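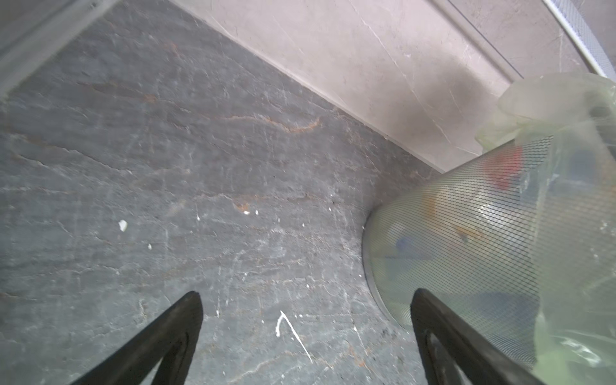

Dreltel Building, Level 2 refurbishment
Pre-handover site walk: safety and access
Principal contractor: Jitik
Contract administration: Reuter
Walk started 7 am, finished well after the coffee cart had gone

Key: OK / Fix / Stop. "Nearly" is not a category, whatever was used in March.

Site entry
Sign-in register at gate: OK. Legible for the first page.
Visitor inductions current: Fix. Our own was out of date. We have been inducted again and now know where the toilets are.
Hoarding secure, no gaps at street side: OK
Contact board showing after-hours number: Fix. Number rings out at a plumbing wholesaler, who was very nice about it.

Access and egress
Main stair clear to full width: Fix. Plasterboard offcuts on the half landing, same ones as last walk. They've been swept around with some care.
Temporary handrail, east stair: OK
Exit signs lit on both sides: Fix at the lift lobby. The sign lights up and points to the cleaner's cupboard.
Fire doors self-closing: Stop on the plant room door, held open with a tin of sealer. Tin removed during the walk. Tin back by the time we left.
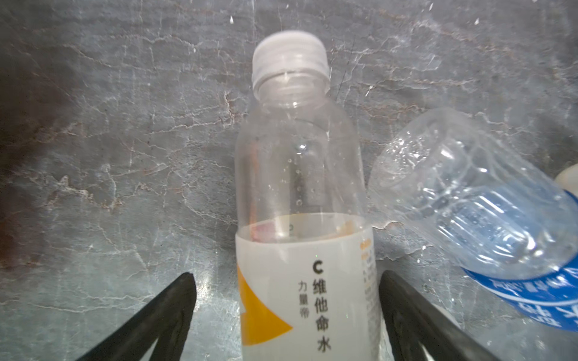 Housekeeping on Level 2 is marked Fix, and will stay that way until the trades agree on who owns the corridor. Jitik's programme has the tiler, the sparkie and the joiner all in it at the same hour, so the dust sheets move about like the tide. Lunch rubbish goes down to the skip, not into the riser. Water is welcome anywhere on the floor provided it's in something like the clear plastic bottle shown, with a screw cap on it, and kept out of the walkway. Open mugs stay in the shed. The Grallska switchboard has had one tea already.

Electrical
Leads tagged and in date: Fix. Two with no tag, both removed from use. A third had a tag belonging to a fridge.
Leads off the floor on hooks or stands: OK in the north wing, Fix elsewhere
RCD test record at temporary board: OK
Temporary lighting in stairwell: OK, once somebody found the switch

Working at height
Platform ladders in good order: OK
Mobile scaffold wheels locked: Stop. Locked on our instruction and re-checked.
Toe boards at atrium void: OK. The 100 mm gap noted last time has been closed off properly and we'd like that recorded, as we don't get to write it often.

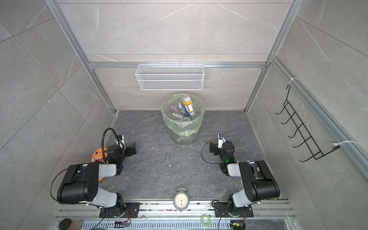
Jitik replied to the draft of this list that the scaffold had only been unlocked for the inspection, so we could see the wheels turned, and asked for the Stop to be changed to a Fix. They also said the sealer tin is "a known issue" and that a door closer is on order.

We've left the Stop where it is. A purchase order doesn't hold back smoke, so the plant room door stays on the list too, and Reuter will look at it again before anyone signs for the floor.

Still open
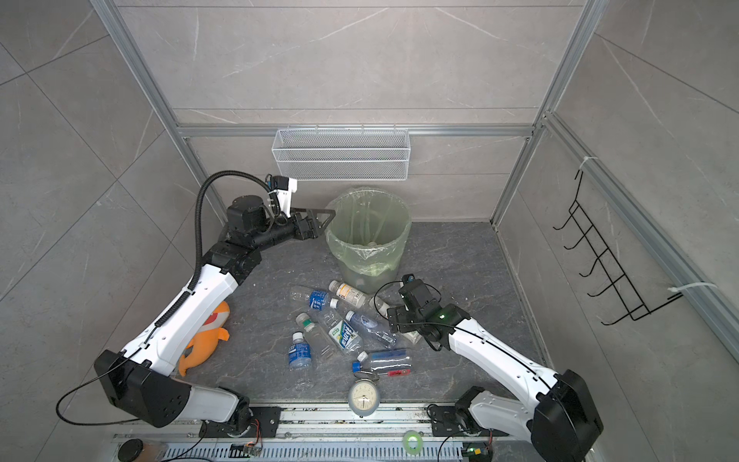

All Fix items go back to Jitik with 12 working days to close them out, photos attached, please, taken from close enough to tell which door it is. Stop items are due before the next shift starts. The corridor needs a single name against it on the programme.

Extinguisher tags: not checked, cabinet locked, key with Grallska
First aid kit: OK, bar the scissors
Next walk: same start time, via the east stair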